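Stop gluing the brains into cars

By Svetozár Halás
4 min read

Quick one this week, I'm writing between errands and the car is at the dealer again. Third time since March. Not the engine, not the brakes, not anything a car person would call a car problem. The screen.

Background for anyone new. I drive a Kadatham Pustier, bought used, and I like it. Good seats. Quiet. Does fine in snow. The middle screen runs everything: heat, radio, backup camera, the defroster, even the glove box latch, which I still can't believe somebody signed off on. When the screen goes black the car still drives, but you're driving with the fan stuck wherever it was and no rear view except the mirror.

Mine goes black when it's cold. Then it comes back. Then one morning it didn't. Tremthorpe Motors, the nearest dealer that will touch it, is 44 miles from my house in Kereama. Quote for a new control unit: $1,627. Plus labor. Plus a "pairing fee," because the new box has to be introduced to the car by a laptop only the dealer has.

I asked if they could fix the old one. No. Could they replace just the part that failed? No, it's one sealed piece. Could I buy a used one out of a wreck? I could, and it would not work, it's locked to the other car.
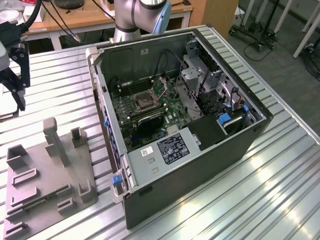

So my argument, and I've been making it to anyone stuck next to me at a red light. The computer in a car should be a part like any other part. You should be able to open it up, pull the piece that's bad or just old, and put in one that isn't. Desktop computers have worked like that for decades. Four screws, a side panel, swap the thing, done. My nephew did his in an afternoon when he was twelve.

Cars used to be better at this than computers were. The radio was a rectangle. It came out with two little metal keys and a new rectangle went in, any brand, any store. My first car went through three radios and the last one cost more than the car did. Now the radio is also the heater is also the mirror, so if the radio dies you're shopping for everything at once.

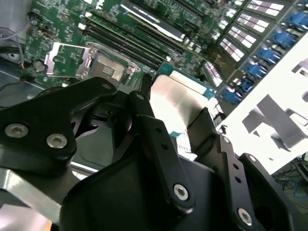 A processor-style module held in a gripper, with a green circuit board.

I know the answers the industry gives, I've had them read to me over the phone. Safety first. A car is not a desktop, it shakes, it freezes, it bakes in a parking lot in July. Fine. True! Nobody is asking to plug a cheap board from a flea market into the brakes. But the thing that picks my radio station does not need to be built like the thing that fires my airbag, and if it does share a box with it then that's a design choice somebody made and they can make a diferent one next time.

Theft is the second answer. Lock the parts so thieves can't sell them. OK, but then let an owner with a title and a driver's license unlock a part they bought legally. Any shop should be able to do it. Not one laptop 44 miles away.

Third answer is that most people don't want to open anything. Also true. I don't rebuild my own transmission either. I still benefit from the fact that four shops in town can, and they have to compete with each other on price. With the screen there's one shop and one price.

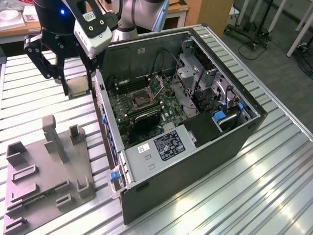 A CPU just above a ribbed worktable, open desktop tower beside it.

And the age thing. This is the part that really gets me. A decent car should go 15 years, easy, if you change the oil and stay ahead of the rust. What chip from back then would you want to use now? Would you use a phone that old? The maps are slow, the updates quit, the app that warms the car up stops logging in. The metal is fine and the brain is retired. Kadatham stopped sending updates to my model year 64 months after it was sold new. Barely past five years. The tires on some cars last longer than that.

What I'd want, short list, I'm not an engineer. Put the processor on a board that comes out. Keep the plug the same for a few generations. Publish the service procedure so the shop on my street can read it. Real knobs for heat and defrost that work with the screen dead, I don't care how ugly. And a printed date on the window sticker, right by the gas mileage, saying when software support ends. Let people compare. I bet that date would start moving pretty fast once it was on the glass.

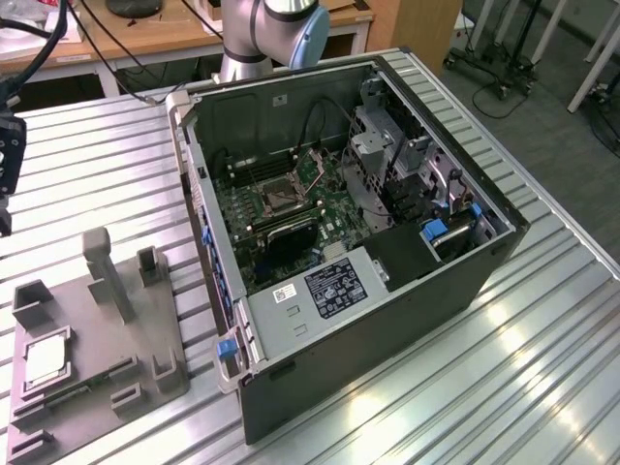
Open computer tower with the CPU socket empty.

Would it cost more up front? Maybe some. I'd pay it. I'm already paying it, only later and all at once, and with a loaner that smells like french fries.

Anyway the dealer just called, the unit is on back order until May. They offered me a sunshade for the dash in case the problem is heat. It's the cold, I told them twice. Going to go pick up the car and drive it with the screen black untill then, and I'll write about the state repair bill next time if I get a minute.

Contact the author | © Svetozár Halás, all rights reserved | Back to top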